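Care of Club Scarves, Shirts and Pennants
Household Guidance for Supporters - Mocanu Supporters' Association

Members are advised to wash replica shirts inside out, at 30 degrees, on a short cycle. Fabric softener should not be used on printed names and numbers, as it weakens the adhesive. Shirts should be dried flat or on a hanger, away from radiators.

Knitted scarves require more patience. Soak the scarf in cool water with a small amount of wool detergent, press it gently and roll it in a clean towel. Scarves in two strong colours should be washed alone on the first occasion - the darker dye may run.

Mud on match socks should be left to dry and then brushed off before washing. Grass stains respond well to white vinegar diluted with an equal quantity of water and left for 30 minutes.

Pennants and older flags should not be machine washed. Iron them on the reverse, on the lowest setting, beneath a cotton cloth. Signed items must not be ironed at all.

Fold textiles on a clean, dry table.

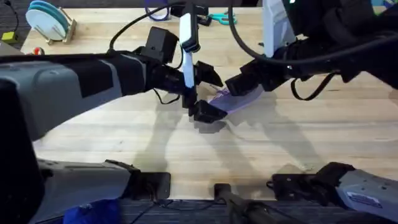
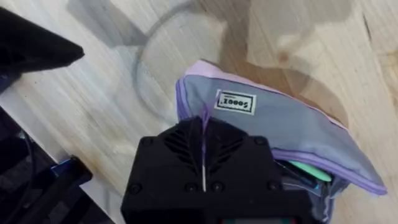

Match programmes are best stored upright in acid-free sleeves, in a cupboard on an inside wall. Lofts and garages are unsuitable on account of damp. Staples that have begun to rust may be lifted with a blunt knife and removed.

Enquiries concerning signed or framed items should be addressed in writing to Safta Barbu, Members' Services. Replies are normally sent before the end of June.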